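An afternoon at the Mollberg open day

I had been meaning to go to one of the Mollberg open days for a while, and this year I finally booked a place. It is a small firm on the edge of town that builds and programs robots for sorting and packing work. Entry was free but you had to put your name down, and they took 100 people over the whole day. I was in the third group, after lunch.

We started in a meeting room with tea and a short talk by Prasetyo Nugroho, who runs the testing side. He spoke for 35 minutes, a bit longer than planned, mostly about how hard it is to get a machine to pick up things that are all different shapes. A box is easy, he said. A soft toy or a piece of fruit is another matter. There were a few questions about jobs, which he answered fairly, and one about whether the arms could be taught to iron.

After that we went through to the workshop. The demonstration I liked best was the pair of arms they call Varitz. They face each other with a blue plastic tray between them, and each has a set of black jointed fingers in place of a hand.
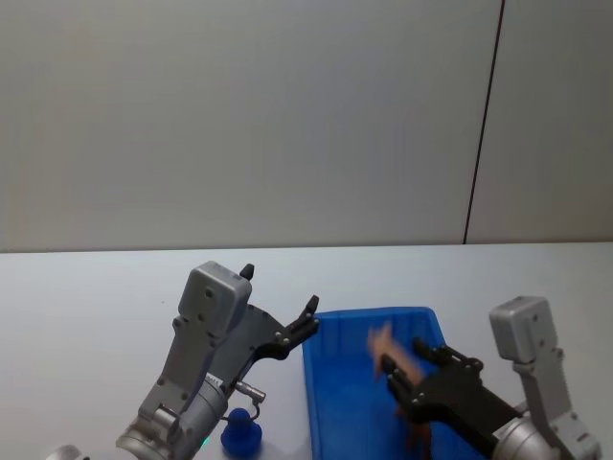
Page last changed: April 3, 2021

The right arm had its fingers well down in the tray at this point, with the left one waiting over the rim. I was surprised how small the fingers are close up, all thin dark plates and little silver screws. The arms were quieter than I expected too. I could hear the man next to me eating a mint.

We saw three rounds of it. In the second one an item slipped and the arm went back for it, which got a bigger cheer than the rounds that went to plan.

The other stand was for Arero, their planning software. It was mostly graphs on a screen and I didn't follow much of it, though the woman showing it was patient with us.

Parking is poor, so take the bus if you can. It stops on Mwakalinga Road and the walk is about 3 minutes. Wear flat shoes, as they won't let you into the workshop in anything else. I have asked to go on the list for the next one.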